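Review: The Clolent folding table, seen at the Ukton open day

Print this page | E-mail to a friend
Reading time: 3 min

I drove 138 miles to Ukton in December to see the Clolent laundry folder, and I'd gladly do it again (the coffee was good, and they let you stand as long as you like!). My sister runs a small wash-and-fold, so I went mostly on her behalf, with a list of her questions in my coat pocket.

Towels and T-shirts I had seen done before at the Sendex show, so I asked for jeans. Denim is stiff in the seams and floppy everywhere else, and it's what slows my sister down most. 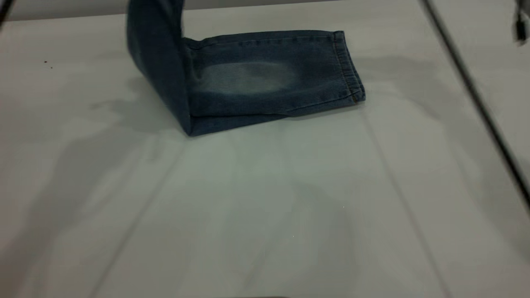 Jeans on the white table, one leg laid flat and the rest still standing up.

Babar Hashmi, who was running the demonstration, was very patient with me and answered everything, even the question about zippers. He told me they've folded 939 pairs on this setup so far, and that a pair takes nearly 3 minutes.

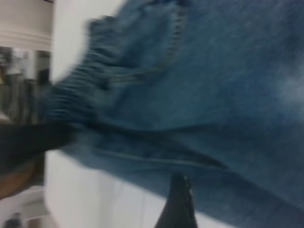 That's slow, and my sister would beat it with the radio on, but then she doesn't care to do it at ten at night. I liked the big plain tabletop, which looks easy to wipe down. I was less fond of the fan noise, and the Alipour software that goes with it costs 100 dollars a month on top of the lease, a bit steep for a shop her size.

Four stars from me, and I've asked to be told when they do fitted sheets.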